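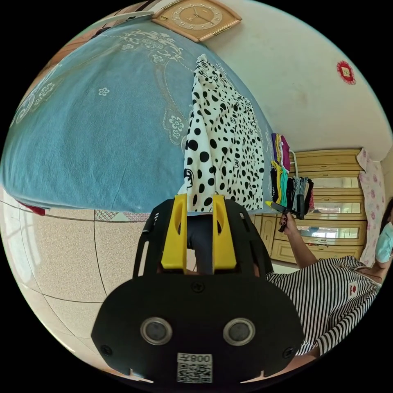

Polka dots on the blue bedspread, wardrobe standing by.

I have a theory about laundry, and the theory is that the bed is the best folding table ever made. I know there are people who fold on the dryer, or at the kitchen counter, or standing in front of the TV with a basket between their feet. I was one of them for years! I have since come all the way over to the bed, and I'd like to make the case for it, at more length than the subject probably deserves.

First, the space. A shirt laid out flat takes up a ridiculous amount of room once you put the sleeves out to the sides. On my old counter in Dunmore I had to do it in halves, with one sleeve dangling into the sink, and the shirt came out looking like a paper boat. On a bed you can lay the whole thing down and smooth it with both hands, and there's still room for the next one to wait its turn.

Second (and I feel strongly about this) the bedspread matters. I want a made bed under my clean clothes, with a proper spread pulled over everything, ideally one with flowers on it. I know the fashion is for plain gray duvets that look like a hotel in an airport. But a light blue spread with vines and blossoms all over it is a cheerful thing to look at while you do a boring job, and a white shirt with black polka dots shows up against it beautifully. Try finding a gray sock on a gray duvet and then come talk to me.

It also means you have to make the bed. I used to skip that part about four mornings out of seven, and now I don't, because I refuse to fold on a heap of sheets. So that's two chores done, and the second one gets credit for the first.

Now, the big argument against the bed is that the laundry never leaves it. You dump the clean clothes there at 5, you get distracted by dinner, and at bedtime the whole pile moves to the chair, where it lives until May. I've done this. I did it for most of my twenties. My answer is that the pile on the bed at least has a deadline, since you do have to sleep there. A pile on top of the dryer has no deadline whatsoever and can become a permanent feature of the house.

A clock on the bedroom wall helps too, a real one with hands. I'm fond of the wood-toned kind with gold numerals, the sort everyone's aunt had, and I think we gave them up too easily. If I check the time on my phone I'm gone for half an hour. If I look up at a clock I learn what time it is and go back to the shirts.

About polka dots, while I'm here. People will tell you a busy print is hard to fold because you can't see the lines. I find it easier! A plain white shirt shows every crease you didn't mean to put in it, and you stand there fussing. Dots forgive you. Big dots and little dots mixed together forgive you even more. I start at the collar, get that lying the way I want it, and let the rest follow, and if the side seams are off by an inch the dots will cover for me.

I did try to be modern about all this. I bought a folding board from Zadetti, one of those hinged plastic things where you flap the sides over, and it made very tidy rectangles and I hated every one of them. It was like office work. Then I downloaded an app called Ilix that was supposed to help me plan my closet, and it wanted me to photograph each piece of clothing I own. It had a limit of 500 items on the free version, which I suppose was meant kindly. I got as far as the cardigans. The board went to the thrift store on Arnero Street and I hope it's happy.

What I would spend money on is the wardrobe. Give me light wood, mirrors in the doors and drawers along the bottom, and put it close enough to the bed that I can get from one to the other in a couple of steps. The mirrors bounce the light around, so you can tell the navy from the black. The drawers take the folded things and the hanging space takes whatever I've given up on folding. I saw a nice one secondhand last year for $600 and talked myself out of it, and I still think about it when I'm wrestling with my dresser, whose bottom drawer only opens if you lift and swear.

So make the bed, put the pretty spread on, and tip the basket out in the middle of it. Do the shirts first while you still have some patience. Leave the fitted sheet for last, and if it ends up in a ball at the back of the closet, well, so does mine.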